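Tekle Negussie
6/17/18
Last updated in May, exercises revised
61 shares | 2 comments

Chapter 13
Setting Up the Two-Arm Cleaning Cell

In the earlier chapters we treated each arm alone. Now we put two arms on one body and give them a small bathroom to work in. The bathroom model used in this chapter is called Winumitz, and it runs in the simulator before any real machine is touched. I ask the student to keep this order. A wrong number in the simulator costs some minutes, but a wrong number on the real cell can cost a wrist joint.
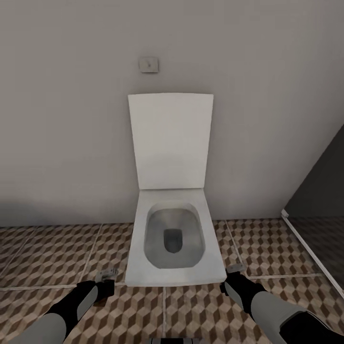 The first task of the setup is the rest position. Both arms must have a place where they can wait and from which they can reach the toilet without crossing each other. In the Skilska method, which we follow, the rest position is written down as a table of joint angles, and the table is checked again after every repair. When a gripper has been changed, do not trust the old table. The new gripper may be longer by a few millimeters, and near the floor this is already too much.

The second task is the wrist camera. It must be aligned with the fingers, so that a point in its view and a point in front of the gripper are the same point.

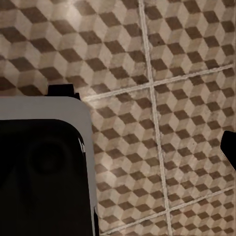 Alignment is done against something flat with known lines. At Vullbridge, where I learned this work, we had a printed board with 175 marks, and we laid it down each morning. In a furnished room the board is often not needed. Floor tiles can serve if the grout is easy to see, and a place where two grout lines cross makes a good reference point. The printed cubes on such tiles are less useful, as the program can take an edge of the pattern for an edge of the tile. Glare is also a difficulty, and a pale part of the floor that looks almost white should be left out of the measurement.

Section 13.1 begins with the table of joint angles for the left arm.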